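Workbench > Notebooks > Kit reviews > Driva two-arm packing kit
Last updated: July

July, 9:40 a.m.

Second day on the Driva kit. Trial terms say we can send it back as long as nothing is bent, so I'm writing down the state of things as I go. Sollier (the reseller) calls it "ready for carton work out of the crate." So far I'd call it ready for somebody to spend a morning on it.

What I want to know is dull. Can it take an ordinary tuck-flap carton with a die-cut insert, hold it still with one side and get at the insert with the other, without us gluing foam all over the bench? The brochure film uses a box so stiff it might as well be a brick. Ours are plain brown corrugated and they give when you lean on them.

Settings this morning: grip force at 50 (percent of what, the manual doesn't say), approach speed at the lowest step, wrist cameras on. Left the teach points from yesterday alone.
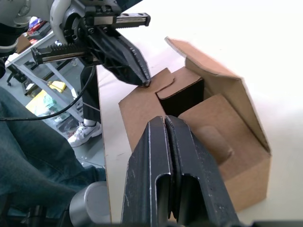

Notebook 3, p. 190

Box open on the white table, metal fingers in front of the insert, black gripper over at the front flap by the notch. The metal fingers are bent sheet and already scuffed. I don't mind scuffs, but Sollier's page says "wear-free contact surfaces" and I'd like whoever wrote that to come and look.

The notch is what I keep going back to. The serrated tip has to come down right by it, and there isn't much edge there to work with. Driva's flap routine wants a straight edge and offers no way to tell it otherwise, except moving each point by hand. Did that. Two points took me until coffee. Falcão's older software let you draw the edge on the picture, which was clumsy but at least it was there.

Also: brown box on a bright white table. On the wrist view the right side of the table nearly washes out. Their setup guide has one line on lighting, "avoid glare." Thanks. Try the gray mat before blaming the vision part.

11:15

Read the service offer while waiting for a restart. 2 visits included, then you pay per visit, travel extra. "Remote tuning" is listed as a benefit, but as far as I can make out it means they change the same numbers I can change. Asked Sollier what we'd get that isn't in the menu. No answer yet.

Spare fingers are sold in pairs only. The price is on request, and I never like that. If these go the way of the set we had on the Stumside unit, we'd want a drawing so we can make our own. Asked for that as well.
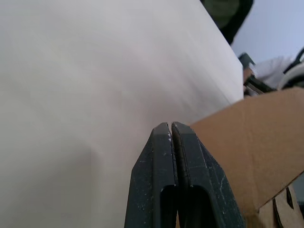
Dark green fingers closed, next to the carton and the white board.

Plastic fingers this time. Pale specks and fine scratches all over, and whitish chips near the top inside edge of the left one. Don't know how old the chips are, they aren't on the delivery sheet, and neither is much else. Must get that in writing before the kit goes back or we'll be buying a pair. There's a slot low down in each finger and the right one looks a bit wider. Could be the angle. Put calipers on them.

I do like how blunt the tips are. Squared off, a little rounded, less likely to poke through a flap than the sheet metal. Whether they can get under one is a different matter.

To do
- gray mat, same box, same points
- calipers on both slots
- grip force down from 50, see where the wall stops giving
- chase Sollier: drawing, finger price, what "remote tuning" is
- send them the finger close-up with a note about the chips

Not ready to say yes. The arms seem fine, it's the carton routine they're charging for and I haven't seen it do anything we couldn't set up ourselves. Leaving the box where it is for the mat run after lunch, please don't tidy it.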